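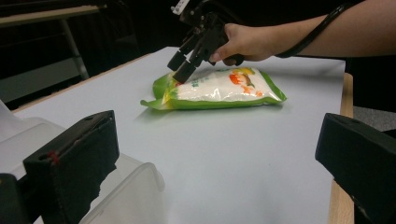 Minutes of the Members' Meeting
Hurnmont Animal Shelter Support Group
Held on 9 Dec 2024 in the reading room of the Hurnmont library

Chair: Halvard Hägglund
Minutes: Rekha Krishnan

1. Opening

The Chair opened the meeting at 6:35 p.m. He apologized for the late start. The door of the library was locked and we had to wait for the key.

The agenda was accepted with one change. The item about the roof was moved before the item about food, so that the members who came for the roof could leave early if they wished.

2. Minutes of the previous meeting

The minutes of the August meeting were read. One correction was asked. Under item 4 it was written that the group "will pay" for the new fence on the north side. The correct words are "will ask the town to pay." The minutes were approved with this correction.

3. Money

The Chair presented the account. The balance is $3,625. From this sum, $1,000 is reserved for veterinary bills and must not be used for other purposes before spring.

A member asked why the heating bill is not in the account. The Chair explained that the bill goes first to the town and comes to us later, usually in January. The member asked that this be written in the account with a note next time, so the balance does not look better than it is. This was agreed.

4. Roof of the cat house

The roof is leaking again in the corner above the sink. It was repaired in August by Lakatos, and the repair has a guarantee of one year. The Chair has called them two times and has left a message. He will now send a letter with photographs.

There was a long discussion about whether we should ask another company. Some members thought that we lose the guarantee if another company touches the roof. Others said that we cannot wait for the snow. It was decided to give Lakatos until the end of the month to come. In the meantime a plastic sheet will be put on the corner, and the blankets will be moved from the shelf under it to the office.

5. Food supply and storage

Rekha Krishnan reported on dry food. Until now we have received donations of many different kinds, and the animals get a new food almost every week. Several dogs have had upset stomachs. The veterinarian recommends that we use one food as the base and mix in the donated food slowly over a few days.

Rikisa has offered to deliver dry food every month at a lower price, if we make an agreement for one year. The members liked the price but not the length of the agreement. Rekha will ask if six months is possible.

It was also reminded that open bags must be closed well and kept off the floor. When food is poured into another container, please write the kind of food and the best-before date on it. At the last cleaning we found containers with no label and had to throw the food away.

Decision: up to $200 may be used for containers with tight lids. Rekha will buy them.

6. Dog walking in winter

The path by the river at Poron is closed until the ice is gone. Walkers must use the road behind the school. Dogs must be on a leash for the whole way, also on the field, because the sports club has complained.

The evening walk will start at 4 p.m. instead of 5 p.m. A member said that she cannot come at 4 because of her work. She will exchange with a person from the morning list. The new list will hang beside the kennel door, and everybody is asked to write their changes on it and not only to tell them by telephone.

Three reflective vests are missing. If you have one at home, please bring it back.

7. Open day

The open day in spring was discussed only shortly. The Chair proposed a Saturday, but the library hall is reserved for most Saturdays. He will ask for the free dates. The proposal to sell cakes was accepted. The proposal for a raffle was left for the next meeting, as we do not know if a permit is needed.

8. Other matters

The washing machine makes a strong noise when it spins. Until it is looked at, please do not put in the big dog beds.

A member thanked the family who adopted the two old cats together. The Chair will send them a card.

9. Closing

The next meeting will be in the same room, and the date will be sent by e-mail. The Chair closed the meeting at 8:20 p.m.

Minutes written by Rekha Krishnan
Checked by Halvard Hägglund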